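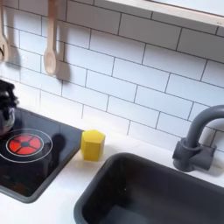
Grevance — notas sobre cocinas ordenadas, versión del Mar 19, 2021. El conjunto reúne fichas de encimeras, placas, utensilios colgados y estantes, todo lo que se queda a la vista cuando se termina de recoger. Lo colgado va en su propio grupo: las cucharas de madera contra el azulejo blanco cuentan como "pared", aunque caigan justo encima de la encimera. La placa negra va en "cocción", con su círculo rojo partido en cuatro, y lo que haya encima o al lado se anota aparte.

Contenido
445 fichas, 21 cocinas. Una ficha por zona, no por cocina entera. En total 3,791 objetos anotados (la coma es de miles, sale así del export y no lo he cambiado).

Grupos
pared — ganchos, barras, cucharas, paños colgados
encimera — lo que está apoyado
cocción — placa, ollas, hervidores
estante
otros — intentad no usarlo

Campos
zona, grupo, objeto, material, notas. Material solo si se ve claro, si no, vacio. Nada de adivinar.

Cambios
Entran las cocinas de Vosto. Las de Uçar estaban duplicadas, quitadas. Celtix sigue pendiente, faltan 5 zonas y los nombres vienen mezclados en dos idiomas.

Problemas conocidos
"Cuchara" y "cucharón" confundidos en las fichas viejas, las de December sobre todo. Los estantes abiertos a veces estan metidos en pared. Los hervidores aparecen también como "tetera", hay que unificar — yo dejaría hervidor.

Uso
Libre para listas de orden, inventarios de casa y similares. Si corregís una ficha, poned la zona en el mensaje del cambio y no toquéis el orden de las columnas, que el script las lee por posición.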